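Bedroom day, finally. Been putting it off since February and Soudabeh is coming to stay on Saturday so no more excuses.

Stripped the lot, cream fitted sheet on, which took me 3 goes as it kept pinging off the corner. Then pillows. The pink spotty one stays, I love it. The grey one I keep changing my mind on. Bed? Chair? Does a spare room even need a chair pillow?

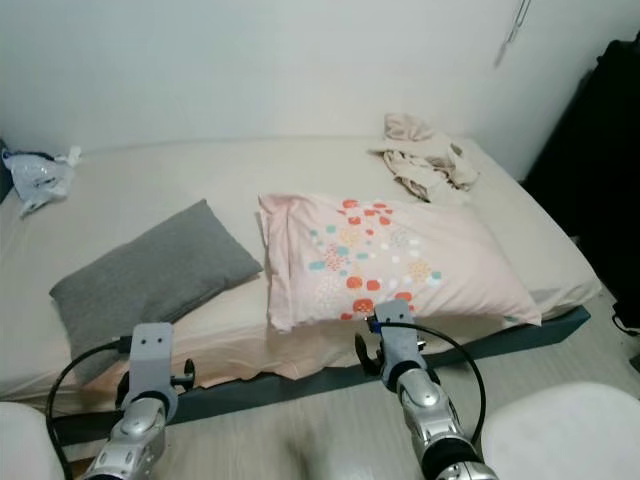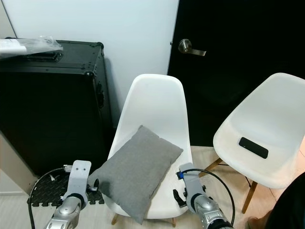

Grey pillow on the bed first, then on one of the white chairs second.

I think chair wins. Bit of grey looks nice on all that white and the plastic is hard on your back after ten minutes. Shahram says bed, but he has never once sat on those chairs so his vote doesnt count.

Still to do: proper duvet cover, a lamp, somthing on that wall. Saw a print in Widinberg for 358 and walked straight out again.

Right, hoover. More tomorow.

Recent posts
The Ernness flat, 4 months in
Curtains: a moan
Soudabeh's lentil soup
5 things I took to the tip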